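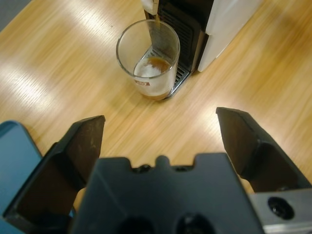 Coffee pours from the spout of a coffee machine.

Chapter 8
When Is a Drink a Drug?

Most people take a stimulant before breakfast and do not think of it as treatment. They would be annoyed to be told otherwise, and more annoyed to need a prescription for it. Yet if coffee were invented next September by a firm with a patent and a good lawyer, someone in an office would have to decide which law it fell under.

This chapter is about that office. Its cases are rarely as old or as well loved as coffee. They are powders, drops, chewing gums and teas, and each arrives with a label that says as much as it dares.

Take Lumis, an herbal drink sold by the firm of Weidemann. The first label said it "treats poor sleep." Birgit Oltmanns, the inspector who opened the file, pointed out that a product that treats something sounds a lot like a medicine, and medicines need trials. Weidemann went away and came back with "for a calm evening." The drink was the same — so were the price and the picture of the moon.

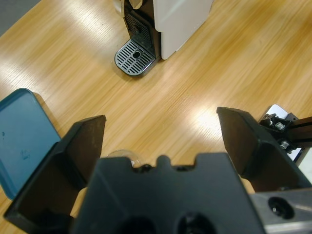 Oltmanns was not amused, but she was stuck. Regulators usually ask 2 questions about a product: what does it do to the body, and what does the seller say it does? Weidemann had given a shorter answer to the second and hoped the first would go unasked. It was asked anyway, and the file grew to 2838 pages.

We will follow that file through the next 11 sections, along with a rival product, Dodar, whose maker, Marlene Ehlers, took the opposite road and begged to be called a medicine. Her reasons were commercial, and we come to them in the section on pharmacy sales. Before that, we need some definitions, starting with "food," a word that has kept lawyers fed for years.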